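Search this forum Go Advanced

Dendthorpe Schools Board: Health class, October 2025

jrostami_66
The district is cutting ninth grade health from 135 minutes a week to 66 and moving the rest into online modules from Vahidi. I read the July draft. Contraception gets one module, and kids can take it with the sound off and click through.

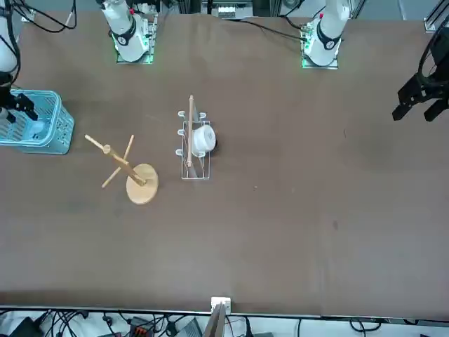 My son finished the whole unit during lunch. I asked him what was in it and he remembered a quiz.

plainview mom
Mine did it at the kitchen table and we talked for an hour after. I like being able to see what they're shown. In my day it was a gym teacher and a filmstrip.

jrostami_66
Fine for you. A lot of kids won't have that talk at home. There are 373 freshmen and the plan has 3 teachers answering questions by email.

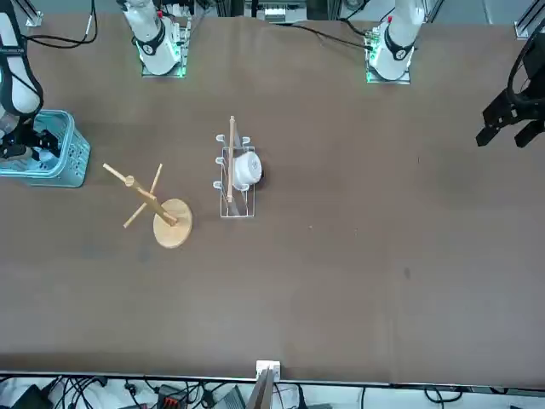 Irja Tuominen thinks email is the better way to ask. She posted in the other thread that her daughter never once raised her hand in health class, and she wrote in twice this fall.

oldbus
Twice is good. How long did she wait for an answer? My niece waited nine days.

plainview mom
Then ask for faster answers. That doesn't mean the modules are bad.

oldbus
I didn't say bad. I said nine days. Put the classroom time back and keep the modules for review.
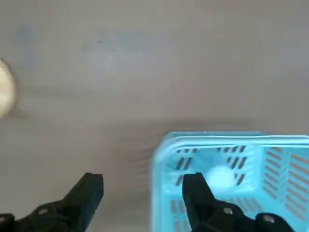

Gray tabletop, close up.

jrostami_66
I'd sign that. Sending it to the board tonight.

4 shares | 9 comments
Contact | Copyright Dendthorpe Schools Board | Back to top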